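Lockyer Tools
Home > Grippers > Hand-held > Care and spares

Driruline Pad and Pivot Kit 81
For hand-held two-finger grippers with parallel linkages
£24 per kit, one kit per gripper
Page updated March 7, 2025

We sell this kit and we think most people buy it too early. If your gripper has started dropping thin film and light card, the pads may be worn. They may also be dirty, or badly seated, or the linkage may have picked up some side play, and new pads will cure only the first of those. Please read the checks below before you order.

What is in the kit
Foam pads, one pair, ribbed face
Adhesive strips, cut to size, one spare
Thin washers for the linkage pivots
Pad alignment card
Lint-free cloth

There is no grease in the kit. Fanenura used to put a sachet in theirs and we spent a good while cleaning it off other people's pads. Plastic linkages on metal pivots can run dry for this sort of work. If yours squeaks, look for grit first.

Check before you buy

Soft packaging is the best test we have found. A rigid block will sit happily between two pads that are miles out of line, so the block tells you very little. A thin plastic bag is far less forgiving. Close the fingers on a single fold, lift, and turn the gripper on its side. If the bag creeps towards one edge of the pads, the faces are not meeting square.
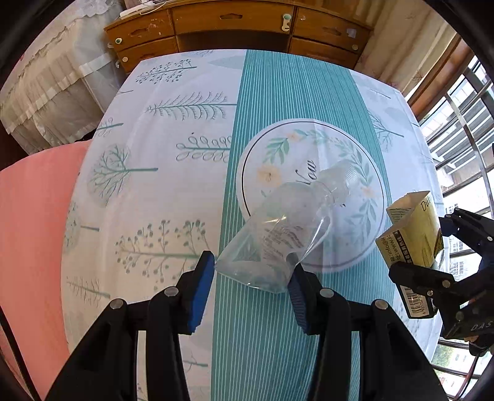
Do the same again with a torn carton, held by one flap, and then with crumpled paper. Use things from the bin. The neat sample pieces that come in test sets flatter every gripper we have tried them on, and a result you can only get with a neat sample is not worth writing down.

If all three slip, wipe both pads with the dry cloth and start again. We would guess that half the grippers sent to us as "worn" needed a wipe. Food wrappers leave a film of oil and sugar that you can't see and can feel with a clean fingertip.

Look at the linkage as well. Hold the body still and push one fingertip sideways, then the other. A little give is normal. What you don't want is one finger moving noticeably more than its partner. The washers will take up slack at a pivot, but they won't rescue a cracked arm, whatever the Driruline leaflet says about "restored performance".

Fitting

Allow 20 minutes for your first gripper. The leaflet says less. The leaflet assumes the old adhesive comes away in one piece.

1. Switch off and unplug any cable from the body.
2. Open the fingers fully and peel each old pad from the outer end.
3. Roll off the leftover adhesive with your thumb. No solvent, as some plastics cloud or crack.
4. Stand the alignment card between the fingertips and close them on it gently.
5. Mark the pad edges in pencil, open up, and stick the new pads to the marks. The ribs on both sides should run the same way.
6. Close on a folded cloth and leave overnight.

Step 6 is the one people skip. The pads feel stuck within a minute and then shear off the first time the gripper twists something. If you run grippers in pairs, change both on the same evening — one fresh set and one tired set will give you two different grips, and you'll waste a morning looking for a fault in the software.

After fitting

Repeat the soft packaging test with each gripper, then with the two working at the same table.

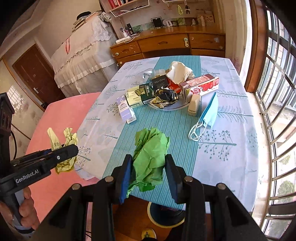

Crumpled green paper between blue pads, with a pale-yellow wrapper in the second gripper.

Keep the cable clear of the linkage while you do this. A cable that rubs against a finger can feel just like a stiff pivot, and we have had pivots taken apart for that reason.

What we don't claim

Driruline quotes a pad life in cycles. We don't repeat the number because we can't find out what was being gripped. Smooth card is kind to foam and torn carton edges are not, so your figure will be your own. Keep a note of the date you fitted each set.

The kit does not recalibrate anything. If your gripper reports how far its fingers are open, thicker pads will shift the closed position, and you'll need to set zero again using the maker's own method.

Fit

Check the size of your fingertip against the drawing on the Plillosico spares sheet, which we stock from. Pads can be trimmed with a sharp blade. They can't be stretched, though some have tried.

Delivery and returns

In stock. The next batch of washers is due in April, so large orders may go out in two parcels. Unopened kits can come back for a full refund. Opened kits can't, which is why the checks are at the top of the page.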